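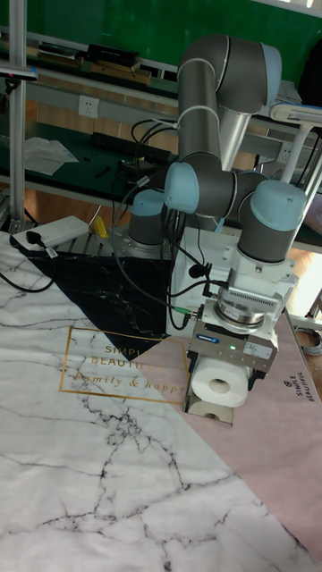 I was owed money by Tramuten when it went into liquidation in February, so I have been learning how unsecured creditors get paid. The liquidator sells what the company owned and pays people in a fixed order. Anything can be an asset, from a grey robot arm with light blue joint caps down to the toilet roll in its gripper, though only one of those will trouble an auctioneer. I am near the back of the queue.

My invoice was for about 3,000 pounds. I filled in the proof of debt form, attached 2 statements and posted it to the office at Jatstead.
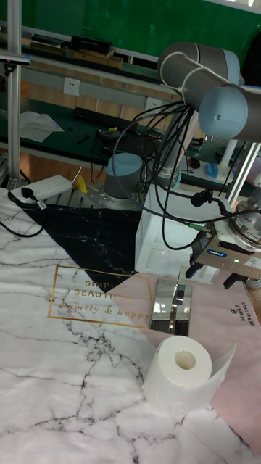

Retention of title is the part I had misunderstood. If your terms say goods stay yours until paid for, you may be able to claim them back, but you have to show which goods are yours. A maker's label like the blue and white SCHUNK one on the gripper won't do that — it names a brand and says nothing about who has paid. Serial numbers on the invoice help. Mine had none.

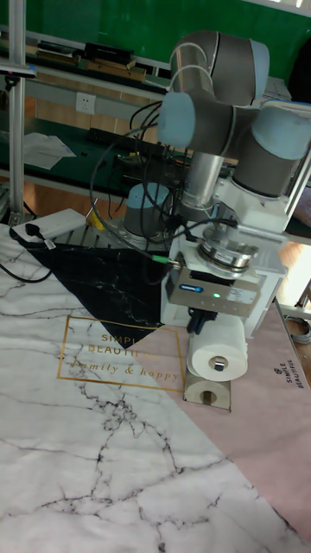 What I expect to get

If the dividend is what the first letter suggested, 210 pounds. I have changed my terms for Drumside and now ask for half up front.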